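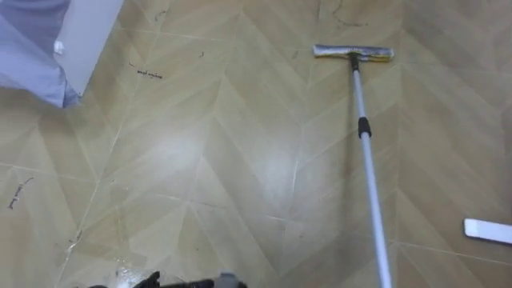 Buy the Small Things First

7/21/19

Every budget season I hear the same question in our company: how many robots can we afford? I think it is a wrong question to begin with. In April we at Vastden made our plan for floor cleaning trials, and almost all the money went to one arm from Pruslow. For mops, spare grippers and floor repair we left 406 dollars. It was finished in 7 weeks.

A flat mop is a cheap thing, but a robot does not hold it as a person does. The pole turns, the joint under the head bends to the wrong side, and the fingers wear out. Each of these costs money, and the seller does not write them in the offer. Pacheco asked us 904 dollars for one set of fingers, and we needed 3 sets.

Some colleagues say that such costs are only for the first year. I do not agree. A glossy tile floor will still be glossy next year, and homes will still have bedsheets hanging near the ground.

My proposal for the Vunance project is simple. Write first the list of tools, parts and hours of people. Then see what is left for the arm. If it is not enough, wait one year, or rent.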